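Bedrooms and Folding, Londdale Flat

The July sort-out took in the spare bedroom and two cupboards in the hall. Winter clothes were folded on the bed before going into storage -- thick pieces first, shirts after. The gallery now holds 2,359 pictures across all rooms, and the older kitchen ones have moved to page 6. Colours may look a little different on your screen.

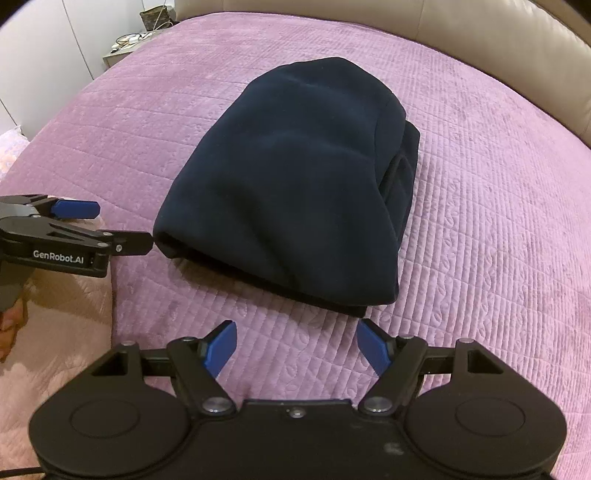

Dark navy garment, folded, on the pink quilted bedspread. Padded beige-tan headboard behind.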